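Betreff: Re: [Textil-AG] Hakenleiste für die Stoffbeutel
Von: Barrett Gallagher
Datum: 31. Dez. 2019

Hallo zusammen,

Pranab Mridha schrieb:

> ich suche für den Kurs im Januar eine Lösung für die Zugbeutel. Im Moment
> liegen sie alle in einer Kiste, und jeder wühlt darin herum, bis die
> Kordeln verknotet sind. Kann man die an eine normale Kleiderstange hängen?
> Einzelne S-Haken haben wir probiert, die rutschen zusammen. Die Stange darf
> nicht angebohrt werden, der Ständer ist geliehen.

ja, das geht, und zwar mit einer Leiste. Die von Kemwood ist 60 cm lang und wird unter die Querstange gesetzt. Gebohrt wird nichts. Ich habe 2 davon, eine kann Pranab im Januar haben.

Worauf es bei den Beuteln ankommt, ist die Kordel. Sie soll so lang sein, dass der Beutel frei hängt und man ihn mit einer Hand am Hals fassen kann. Ist sie zu kurz, klemmt der Stoff oben an der Leiste. Ist sie zu lang, drehen sich die Beutel umeinander. Ich mache oben einen einfachen Knoten hinein, dann bleiben beide Enden zusammen. Zugezogen wird vor dem Aufhängen, sonst hängt der Beutel schief.

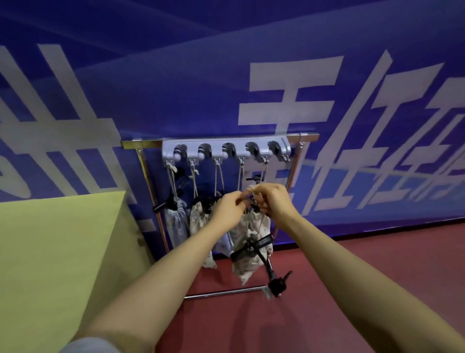 Pranab fragt noch, ob das auch mit vollen Beuteln hält und ob man die Farben sortieren sollte. Für den Kurs kämen Garnreste und kleine Stoffstücke hinein, also nichts Schweres, und die Teilnehmer sollten ihren Beutel ohne Suchen wiederfinden.

Zum Gewicht: Laut Beipackzettel von Kemwood trägt ein Haken bis zu 239 g. Die Zahl kommt mir seltsam genau vor, aber mit Garnresten liegt man weit darunter. Scheren würde ich nicht hineintun, die stechen außerdem durch den dünnen Baumwollstoff. Wer Schweres unterbringen muss, nimmt besser die Kiste.

Zu den Farben: Ich würde nicht nach Farbe sortieren. Blau und Hellblau sind bei Kunstlicht kaum auseinanderzuhalten, und die kleinen Muster erkennt man erst aus der Nähe. Ein Stoffetikett an der Kordel ist einfacher. Bei Grultetti gibt es Webband zum Beschriften, bei Cikasico auch, dort aber nur in Weiß. Bitte nicht auf den Beutel selbst schreiben, der Stift blutet beim Waschen aus.

Noch zwei Dinge zum Aufbau. Lasst am Ende der Leiste einen Haken frei, dann kann man beim Umhängen etwas zwischenparken. Und hängt die Beutel von einer Seite her auf - wenn man in der Mitte anfängt, kommt man sich mit den Nachbarkordeln in die Quere.

Falls jemand noch Beutel nähen will: Vom Chowdhury-Stoff ist ein Rest da, geblümt, reicht für kleine Größen. Den bringe ich mit. Kordel bitte selbst besorgen, meine ist aufgebraucht.

Gruß
Barrett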